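Every marketing newsletter I open lately tells me to post more. Post daily, post twice daily, post while you're brushing your teeth! I did it for most of a year with my little stationery business, Pakstead, and I'd like to make the case for doing a lot less.

I had a content calendar with 64 slots in it. Sixty-four! By March I was writing captions about how much I love paper clips (I like them fine) and answering polls I'd put up myself. My mailing list had 519 people on it, and I was so busy feeding the feed that I hadn't written to them in weeks. These were people who had typed in their email address and asked to hear from me. I was ignoring them to chase folks who'd scroll past in half a second.

So I stopped. I cut back to 8 posts a month and put the leftover time into one long letter to the list. The first one was about why I'd switched envelope suppliers from Vilov to Ovosetti, which sounds like the dullest subject on earth, and I got 16 replies. Real ones, with questions in them. One shop over in Prendergast wanted samples – and I'd never had a shop ask for samples off a poll.

I know the argument on the other side. If you go quiet, people forget you. Maybe some do. But think about the businesses you'd recommend to your sister. Do you know how often they post? I sure don't. I know which ones pick up the phone and which ones fixed my order without a fuss.

What bugs me most is that the "more, more, more" advice usually comes from people selling scheduling tools. Of course they want you scheduling! Take a month, post half as much, and write to the customers you already have. If your sales fall off a cliff, you can always go back to the paper clips.
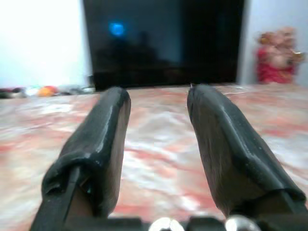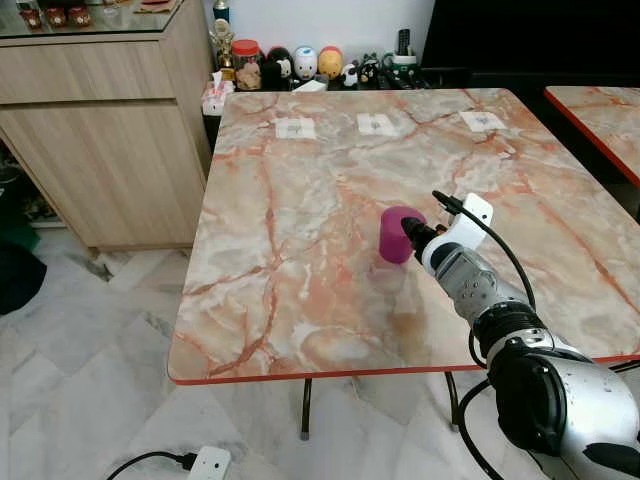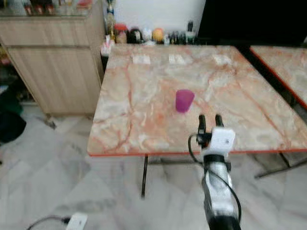

The purple object on the marble-patterned table, second and third pictures.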